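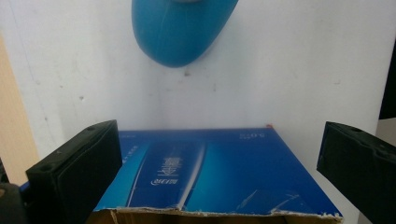 Blue printed carton against the white wall, Histen packing room.

Carton repacking: revised instructions
2022-05-11

The packing room at Histen has moved to a single method for returning small items to printed retail cartons. The January instructions are withdrawn. Printed copies should be taken down and recycled.

Stand the carton upright near the left edge of the table and fold all top flaps fully back. A half-folded flap catches the item on the way down and creases along the print, and creased cartons are rejected at Forken. Lower the item in vertically and release it only when it rests on the base. Cartons over 830 g gross go to the heavy bench.

White surfaces are to be wiped at the start and end of each session.

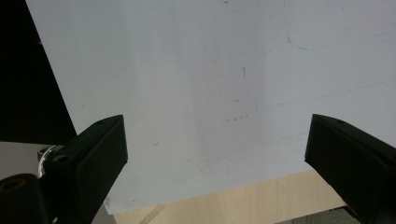
Use the Heveo cleaner at a dilution of 1 to 36, applied to the cloth and left for 11 seconds before wiping. Pen and pencil marks usually need a second pass. Scouring pads must not be used on any white surface, as they dull the finish and later marks become harder to shift. Reddish-brown stains on tabletops should be reported if they remain after two passes, and no carton is to be laid flat over them.

Closed cartons are stacked no more than 8 high, printed faces outward. Tape is applied along the centre seam only.
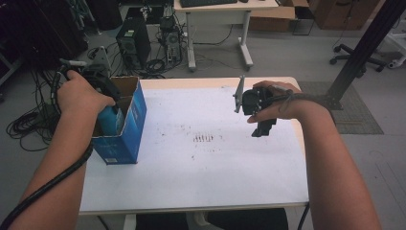 Laitinen asked whether the flaps could be taped back during filling, having found that they spring up again on newer cartons. Tape lifts the blue print when removed, so this is not permitted. Bending each flap past the fold line twice before filling is enough for current stock. Cartons that still close up should be set aside for the next supplier return.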